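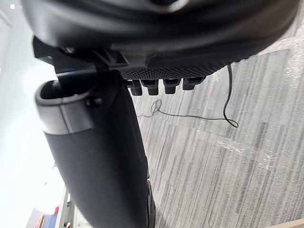

A reader wrote in to say that her moth trap came up empty three nights running, and could I please put the set-up part before the chatter next time. Fair enough! So this is Part 2, setting up the Wundby bucket trap, with most of the chatter moved to the end.

Setting up for the first night

1. Pick your spot in daylight. I like a bit of lawn or patio near a hedge, out of the wind. Mine sits 10 paces from the back door, because I have to find it again at dawn in my slippers.

2. Spread an old white sheet on the ground and stand the bucket in the middle. Plenty of moths never go in at all and you'll find them sitting on the sheet.

3. Fill the bucket with egg boxes, standing them on edge. Leave gaps. I packed mine far too tight the first year and half the catch stayed up round the rim.

4. Push the funnel down until it clicks into the collar, then slot the three clear vanes into the top. They only go one way round (the short notch faces down).

5. Hang the lamp from the vanes and run the lead out through the side notch. Don't plug in yet.

6. Fit the rain guard. Do this even if the sky is clear – I have been wrong about the sky more often than I care to say.

7. Plug into an outdoor socket with a proper safety cut-out and switch on at dusk.

Caution: the lamp gets hot and it is very bright. Don't stare at it, and let it cool for a good while before you touch it.

Caution: if you use an extension lead, keep the joint off the grass and inside a weatherproof box.

Note: the Vunik lamp fits the same holder but needs its own control box. The Tutia battery pack will run the small Wundby tube all night in summer. In November I find it gives up before dawn, so I take the mains lead out instead.

In the morning

8. Get there before the birds do. My robin worked out the trap in less than a week.

9. Switch off at the wall, check the sheet first, then lift off the funnel and take out the egg boxes one by one. Slowly! Hornets like a warm bucket too.

10. Write down what you've got, take photos of the puzzlers, and tip everything gently into thick plants, well away from where you caught them.

Note: leave at least a couple of nights between sessions so the same moths get a chance to feed.

If you catch very little, try a warm, cloudy night with no moon before you blame the trap. A cold clear one can give you next to nothing. My Ragab notebook has 427 entries for one muggy fortnight and then a whole page of blanks.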